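Spice Jar Questions, Answered

I get the same handful of emails about my spice jars, so I've put my replies in one place. Last updated 02/12/2019.

How long do you keep dried herbs?
Leafy ones get a year with me, tops. If I rub a pinch and can't smell much, out it goes (sorry, 2 jars of marjoram!). Whole spices hang on a lot longer.

Where should the jars live?
Somewhere dark and away from the stove. Mine sat right over the burners for years and everything tasted like hay. Now they're in a drawer, 9 to a row, and I love it.

Do I need matching jars?
Nope! I bought the fancy Jiltetti set once and went right back to the store jars, labels and all. My friend Ifigeneia Vasilakis decants everything and hers looks gorgeous, but then she has to remember what's what.

Can I refill an old jar?
Sure. Wash it, let it dry overnight with the cap off, then fill. Don't top up old herbs with new ones.

Why do you work on white paper?
Spills! Green flakes show up right away on a pale surface, and if you fold a sheet down the middle you can pour them straight back in. I've also been known to pencil lines on mine.

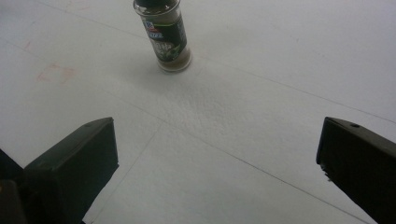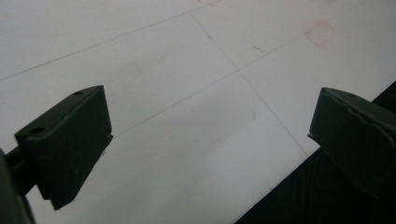
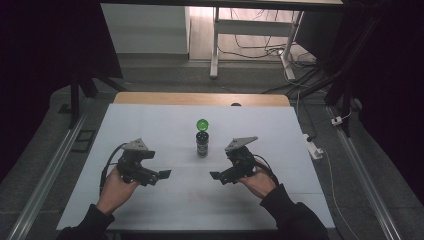

First: dried herbs, green label. Second: pencil lines on the white surface. Third: the little dark bottle with the bright green cap.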